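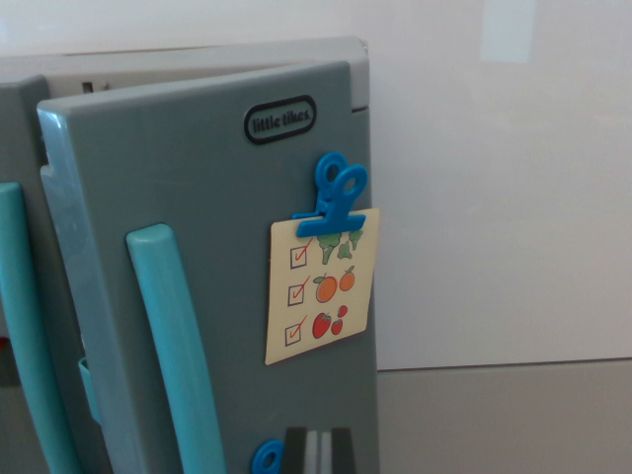

本章约2000字 · 阅读时间6分钟

第三章 清单:写下来的记性

3.1 从一扇冰箱门说起

玩具冰箱不制冷,里面也没有什么会坏。可是门上照样要夹一张购物清单,画着西兰花、两个橙色的果子和一堆红色的果子,旁边三个小方框,个个打着红勾。蓝色的夹子把卡片夹在门边上,卡片略微歪着,和大多数家庭的冰箱门相比,已经算得上整齐。

设计玩具的人显然琢磨过成年人的厨房。他们可以省掉很多东西,比如电源线、保鲜层里那半颗发黑的洋葱、去年的酱料包,却没有省掉清单。在孩子眼里,冰箱大概就是这么一件家具:有门,有把手,门上贴着大人的心事。

本章讨论的就是这张卡片所代表的东西。前两章讲了厨房的分区和储藏的次序,读者想必已经把米桶挪了位置,并且为此和家里人有过一番交流。现在我们来谈更麻烦的部分:东西放好以后,怎么知道还缺什么。

3.2 清单记的是什么

家政课上最常见的误解,是把清单当作“要买的东西”的总和。李阿姨式的清单(本书第一章的读者应当还记得她)往往写成这样:菜、水果、那个、上次的纸。写的时候一清二楚,到了货架前面,“那个”便成了全家人的悬案。

一张能用的清单,至少要交代两件事:买什么,以及办完了没有。前者靠文字或图画,后者靠方框。方框看上去多余,其实最见功夫。没有方框的清单,买过的和没买的长得一模一样,于是家里总有三瓶醋,总没有盐。

雷国庆(Guoqing Lei)在他的课堂笔记里把方框叫作“清单的良心”。这个说法略显隆重,不过他统计过自己家一个冬天的采购,忘买和重买的东西合计46件,其中蒜占了相当大的比例。他后来给清单加上了方框,蒜的问题有所缓解,姜的问题另案处理。

3.3 用图还是用字

给幼儿准备的清单通常画图,道理不必多说。值得多说一句的是,成年人也没有自己以为的那样爱读字。傍晚六点,一手推车,一手牵着要吃糖的孩子,此时读“西兰花一棵,要紧实的,不要黄的”,和看一眼绿色的花球,费的力气并不相同。

图画也有图画的脾气。它擅长说“是什么”,不擅长说“要多少”和“要哪一种”。画两个橙色的果子,究竟是买两个,还是买一袋,还是画的人觉得一个太孤单?红色的果子画得圆一些是番茄,尖一些是草莓,画得不圆不尖,全凭采购者当天的心情。邱天佑(Tianyou Qiu)带小班时让孩子们自己画清单,回收上来的茄子里,有两张后来被确认是家里的猫。

因此本书建议折中:品名可以画,数量要写。还不识字的孩子画图,识字的人在旁边补一个数字。一张卡片两个人完成,争执也因此有了明确的责任人。

3.4 夹在哪里

清单的位置比清单的文笔要紧。常见的去处有三种。

一是冰箱门。优点是每天路过多次,想不看见都难;缺点是同一扇门上往往还有缴费通知、旅游纪念品、牙医的名片,以及一张写着“重要”却没有人记得为什么重要的便条。清单混在里面,很快也会变得“重要”起来。

二是抽屉。抽屉里的清单保存得极好,多年以后搬家时能够完整出土。

三是手机。手机不怕水,也不会掉到冰箱底下,但打开手机查清单的人,很少能直接查到清单。

考虑到以上情形,初学者仍以冰箱门为宜。夹子夹在门的边缘,卡片露在外面,取放都方便;颜色最好跳一点,灰门配蓝夹,远远就能找到。贴得正不正倒在其次。曾有学员为了把卡片摆正用掉半个上午,清单上的菜一样没买,摆得确实很正。

3.5 勾打完以后

三个方框都打上勾,许多人便认为事情结束了。卡片继续挂着,从一月挂到夏天,渐渐成为冰箱的一部分。等到真正缺了东西,家里人瞥见门上一片红勾,心里十分踏实,空着手回房间去了。

用过的清单应当取下。可以留作底稿的,抄出常买的几样,做成下一张的开头;不想留的,扔掉就好,不必举行仪式。也有家庭使用可以擦写的卡片,擦掉旧勾,重新开始。这种做法省纸,前提是擦的人和写的人事先通过气,否则晚饭时会有一场关于“我明明写了”的讨论,本章习题第二题即取材于此。

还有一个小习惯值得培养:打勾的动作放在东西归位之后。拎进家门就打勾的人,常常在第二天从玄关的袋子里翻出已经打过勾的豆腐。

3.6 本章安排

3.7节讲如何盘点一个普通家庭的厨房,需要纸、笔和一点面对现实的勇气。3.8节介绍固定清单与临时清单的分工,附魏东石(Weidong Shi)家的两份样张,其中一份多次出现花生,原样保留。3.9节讨论孩子参与采购的方法,从认图、打勾到自己提篮子,难度逐级上升,家长的耐心要求亦然。

开始阅读之前,请先到自家冰箱门前站一会儿,把上面的东西逐样看过,记下哪些已经过期,哪些看不懂,哪些是你自己写的却不肯承认。把结果带到课上来。

关键词:购物清单 图示清单 核对框 固定清单 临时清单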